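Ticket: Faveck gear pick, grasp score disputed
Opened by: Heather Paterson
Status: open

The Prondareck write-up says the new scorer picks out a sound grip from the wrist view alone. I'm not convinced.

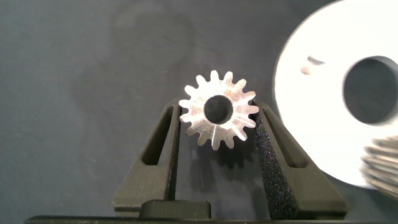
240 of our 300 trials were marked good, and Trinov's threshold was never touched. I'd like to know what it's scoring – the hold, or just a gear between two pads.
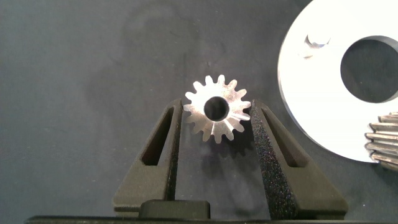

1 min read

Bhardwaj wants 600 more trials. Pointless until 40 are checked by hand.
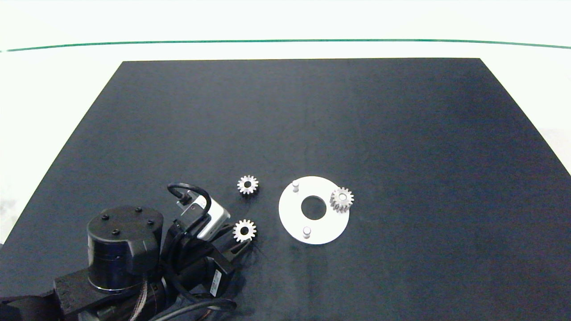
Leaving this open. Please don't retrain before August.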